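Shelves, finally

1/13/25

I spent most of December putting off the back half of the workroom. The boxes from the Akpan move were still where Clifford and I had left them, two deep, and I was tired of walking sideways to get to my desk.

Osaze came over and we did it in two evenings. Everything came off the shelves first. I threw out 12 jars of dried-up glue and a bag of chargers for phones I no longer own. Small items went back on the wire rack. Heavier things went to the red unit with the orange frame, which Ermelinda gave me when she closed her shop. It's brighter than I would have picked, but it holds a lot.

I left the monitors where they were. Moving them means redoing the cables, and I didn't want to start that at night.

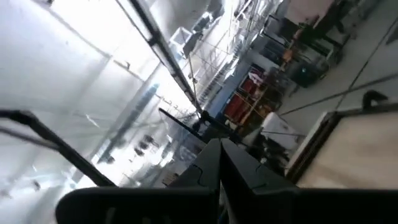 What's left

Labels for the rack. I also need to return two bins to Abdelilah, who has asked for them twice.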